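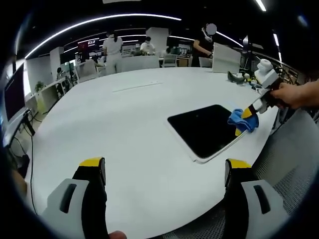

## Re: [nelevness-club] wipe task, grip position

On 10/5/25, the Arnell team wrote:

> We have 62 wipe demos in the club folder. In most of them the cloth is pinched in the middle and drags flat over the panel. Sistell's rule sheet says the corners are scored separately. Should we regrip before each corner, or keep one grip for the whole pass?
>
> Also, does the second gripper have to be open at the start?

One grip for the whole pass. Regripping splits the demo into two segments and the replay script only reads the first. Bunch the blue cloth before closing the fingers, then press it onto the corner with the tips angled down. A flat cloth folds under at the rim and the fingers end up on the glass.

Second gripper: yes, open, facing across the table. The script takes finger width at the first sample as its zero. Demo 36 was started closed and its widths are all negative. Please delete it, don't patch it.

Other items:

- The black panel may sit at any angle. Do not square it to the table between runs.
- Keep each run under 1613 samples. The Tsoukalas loader truncates after that without a warning.
- Target for the February round is 103 accepted demos. Corner wipes count toward it, center-only wipes do not.
- File names: team, task, run number, underscores only. Two teams are still using spaces.

I have not checked whether the new finger pads change the width reading. If someone has both sets, post a reading of each fully open.

-- 
Nelevness robotics club, list admin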